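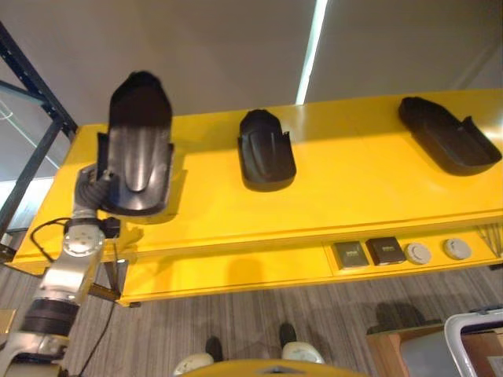 Molded parts on the yellow table, Irkdale site.

IRKDALE SITE USERS GROUP
Minutes of the June meeting

Opened 2:05 p.m. Minutes of the previous meeting accepted with one correction: under Parking, "Lot B" should read "Lot D."

1. Water charges
Meter reading for the period was 2107 units, against 1071 for the previous period. Badetti attributes the increase to the cooling loop refill. Orellana asked that the refill be billed separately. Agreed. Revised invoices to go out before the next meeting.

2. Loading dock
Hakolus requested the dock from 6 a.m. to 11 a.m. on delivery days. Orellana objected to the late end time. Carried with a 10 a.m. limit, 3 in favor, none against.

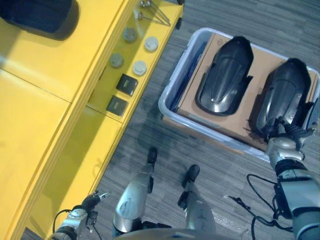
Control panel with gray and white buttons.

3. Roof drain
The north drain backs up in heavy rain. Two quotes received, one without a warranty term. Deferred until the term is supplied in writing.

4. Other business
Badge readers at the east door to be reset. Action: Badetti.

Closed 3:20 p.m.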